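Reference > House and Garden > Storage > Glove storage

Glove storage

Glove storage is the keeping of work, garden and cleaning gloves between uses, usually in a utility room, shed, garage or potting area. It covers the racks, baskets, trays and bins that hold the gloves as well as the habits of sorting, folding and drying that go with them. Dress gloves and winter gloves are normally kept with clothing and are not treated in this article.

Types of glove kept

Household work gloves fall into a few broad groups. Cotton gloves, often sold undyed in beige or off-white, are used for light handling and as liners. Coated gloves have a knit back and a dipped palm and fingers, and commonly end in a knit cuff of a different color. Leather gloves are used for pruning, firewood and rough lumber. Rubber and nitrile gloves are used for wet work and cleaning.

The groups do not store well together. Leather takes on damp from cotton gloves put away before they are dry, and the surface of old rubber can turn tacky and stick to whatever lies against it. Most households with more than one kind give each its own place.

Wall racks

A wall rack keeps gloves off the work surface and lets air reach them. The common form is a shallow rack in one or two tiers, made of coated steel or plastic with holes through the bottom and front. Perforation lets moisture out and dirt fall through. Two-tier racks are fixed with screws, because the weight of damp leather gloves and the tug of a hand reaching in will work adhesive strips loose over time.

Cotton gloves are laid in a rack folded, one pair to a fold. The usual fold places the palms together and turns the fingers back toward the cuff. Some people roll the cuff of one glove over the other, as with socks, which keeps the pair together but stretches the knit.

The upper tier generally gets the pair in daily use. The lower tier is kept for spares, or left open for gloves that are coming back from the wash. The Ollillow rack, a two-tier pattern sold to small nurseries, was drawn with the lower tier slightly deeper for this purpose. The later Jurkero version made both tiers the same depth and is easier to clean.

Baskets

Wire-mesh baskets hang from a rail or hook and are used for loose items: single gloves, kneeling pads, twine, seed packets. An open grid shows the contents from across the room. Small things such as plant ties and corks fall through a wide grid, and many owners line the bottom with card or a cut piece of plastic netting.

A hanging basket should be emptied before it is moved. Baskets hung from a horizontal rail slide, and a full one can lift off its hook at one end.

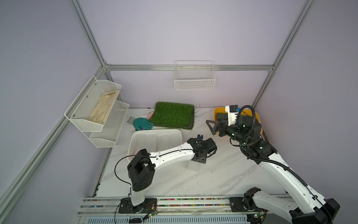
Trays and bins are used on the work surface itself. A molded tray with several compartments holds the small parts of a job while it is going on, such as labels, clips, tape and short lengths of wire, and is meant to be cleared at the end. A plastic bin is deeper and takes bulky or soiled things that are waiting to be washed or sorted. Gloves left at the bottom of a bin under heavier items lose their shape and are slow to dry.

Light colors are preferred for trays, as small parts show up against them. Bins are often bought in a strong color so that they can be told apart at a distance. In the Dwivedi nursery system, yellow bins are for items going back to the bench and gray bins for items to be thrown away.

Mats

Artificial grass mats are sometimes placed on a potting bench or table. They keep pots from sliding and catch spilled soil. The mat is lifted by two edges and shaken outdoors, then rinsed from the back. A bound edge keeps the backing from fraying. Mats shed some fiber when new, and gloves with a knit cuff will pick it up.

A mat is a poor place to dry gloves. The short blades hold water against the palm, and a coated glove left face down on wet turf may still be damp the next day. It is better to lay it on the bare tabletop with the fingers spread, or to clip it by the cuff.

Tidying order

Nusrat Siddiqui's handbook for garden clubs, The Small Potting Room, gives an order of tidying that has been widely copied in club newsletters. Gloves are picked up first and paired. Dry cotton pairs are folded and racked. Coated gloves are wiped, turned cuff out and hung. Small parts are then gathered from the bench into the tray, the tray is sorted, and the mat is shaken last. Siddiqui allows 15 minutes for the whole job at the end of a working day and 2 minutes for a midday pass.

The first printing ran to some 3000 copies. A revised printing, issued in May of the following year, moved the shaking of the mat ahead of the sorting of the tray, on the grounds that small parts were often found in the turf. Clubs differ on which order they follow.

Care and replacement

Cotton gloves can be machine washed and should be dried flat. Coated gloves are washed by hand in cool water. Leather is brushed, never soaked, and dried away from heaters. The Eltton care card, printed for a chain of hardware stores, advises discarding any coated glove once the palm has cracked through to the knit.

See also: Potting bench; Pegboard; Tool rack; Laundry sorting

Comments

marlow_g: The sock roll ruined 9 pairs for me before I quit doing it. Fold them flat.

Tess: Should there be something on mice? Ours nested in a leather pair over the winter, right through the thumb.

pottingshed_dan: I have the first printing of Siddiqui and it definitely says mat last. Didn't know it was changed.

Tess: Second the bit about lining the wire basket. I use an old onion bag.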